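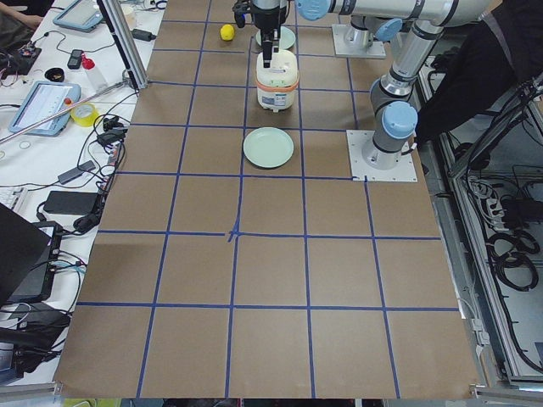 ## Table layout and serving task

Oda Strömberg, Mar 10, 2020

Our part of the Ikside project was the rice cooker task. We wanted a layout that another group could set up again without asking us, so the table was covered in brown paper and marked into squares with blue tape. Each item gets a square in the plan, and the plan is kept in the project folder as sheet 57.

The items are a white rice cooker, two pale green plates and one small yellow item. In January we tried the layout without a grid and the plates ended up somewhere different every time — the notes from those sessions were hard to compare.

### Placing the items

The cooker goes down first, then the plates. The lid needs free space behind it, so we left the rear squares out of the plan for tall items.

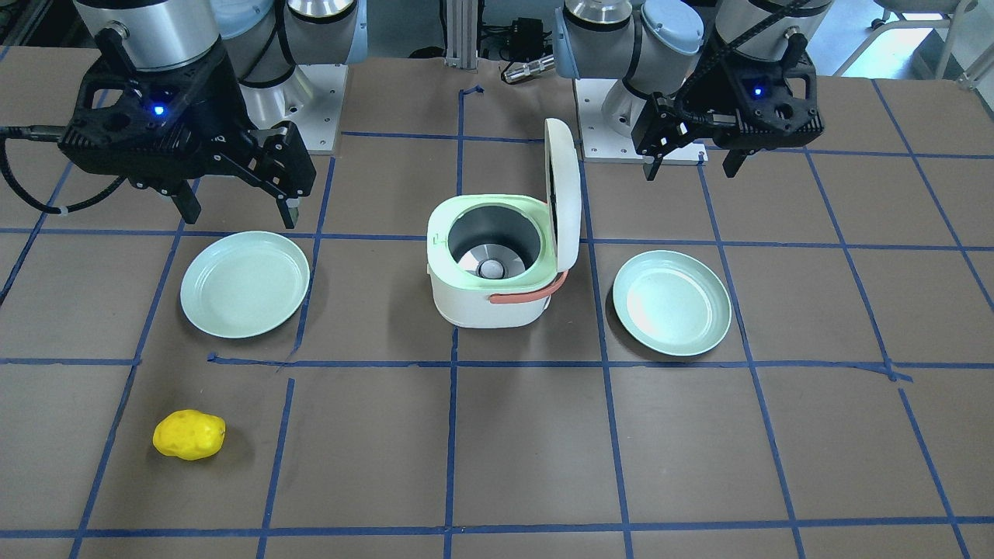
*Figure 2. Rice cooker with the lid open and the inner pot showing, a plate on either side.*

### Remaining work

The tape joins are uneven in places and should be redone. We also want to repeat the task with the Belen plates, which are deeper.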